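About Flumum

Flumum tests whether machines can do household chores yet. Kevin Ñahui and Deisy Betancur run the bench; our current subject is tidying toys into a tray.
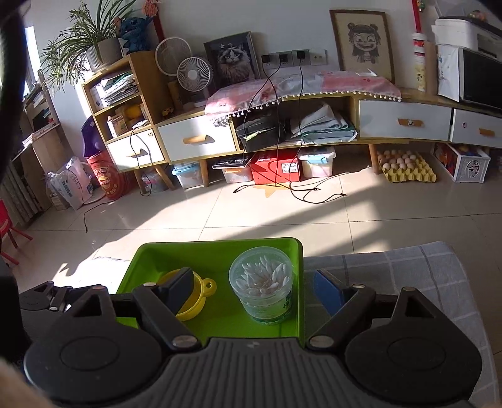 Hand-held gripper at the green tray, with cotton swabs inside.

Soft items and round items are scored separately. Our log holds 1,216 attempts. 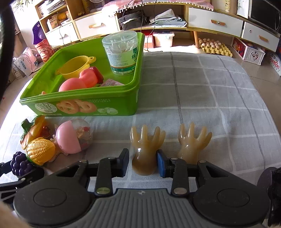 Fingertip shape matters more than grip force – at least for light plastic.

Clutter remains the hard part.

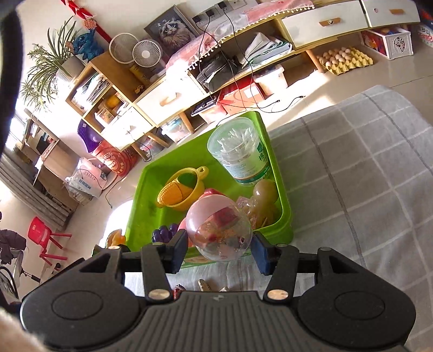

So, not yet. We publish failures too. 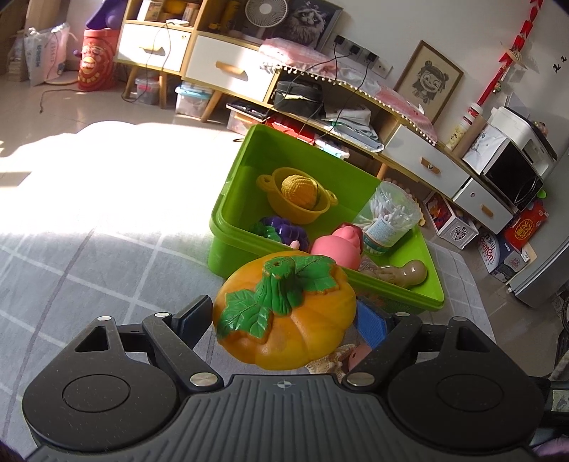

Toy pumpkin held between the fingers, green bin behind.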